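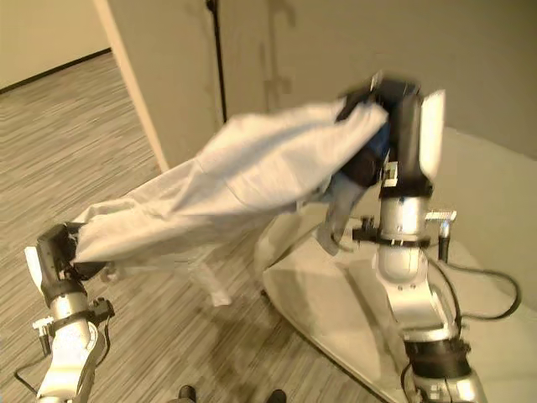 Drarotent, May

How Does a Robot Know Where the Cloth Is?

A cup is easy for a robot. A cup has one shape. If the robot turns it upside down, it is still the same shape. A big piece of cloth can be flat, rolled, twisted or bunched up like the white one between the two grippers. Every time it moves, its shape changes.

The software that deals with this is called Povow. Software is a set of instructions that a computer follows. Povow has four parts, and they run one after another, over and over.

Part 1: Seeing
A camera sends pictures to the computer. Each picture is a grid of tiny colored squares called pixels. Povow looks at every pixel and decides: cloth or not cloth? A white cloth over a gray carpet is fairly easy. A white cloth in front of a white wall is harder, because the pixels have nearly the same numbers. When part of the cloth is fuzzy from moving fast, Povow marks those pixels "not sure" and checks them again in the next picture.

Part 2: Guessing the shape
The camera cannot see inside a fold. Povow has to guess. It keeps a model of the cloth, like a net made of 667 dots joined by short threads. The dots it can see are moved to match the picture. The hidden dots are placed by a rule: two dots joined by a thread can never be farther apart than the thread is long.

Part 3: Planning
Next, Povow picks a move. It might be "pull the grippers apart" or "lower the left side." It tries each move on the net of dots first, inside the computer. On a normal turn it tries 42 moves and gives each one a score. A move loses points if it would stretch the cloth too tight or make the arms bump into each other. The move with the best score wins.

Part 4: Control
A plan is only numbers until the motors turn. The control part tells each joint in each arm how far to bend. It sends new orders about 120 times a second. It also reads how hard the motors are working. If the load goes up quickly, the cloth may be pulled tight or caught on something, and the arms slow down.

Both arms must share one clock. If one starts to pull before the other is ready, the cloth can slip out of a gripper.

Try it yourself
You need a pillowcase and a partner. Each of you holds one corner, using only a finger and thumb. Close your eyes. Your partner gives orders such as "left hand up" or "step back." Try to get the pillowcase flat. Your partner is doing Parts 1, 2 and 3. You are Part 4.

Words to know
Pixel: one tiny square of a picture.
Model: a copy of something, made of numbers.
Joint: a place where an arm bends or turns.

Next in this series: Cludetti, the program that sorts socks.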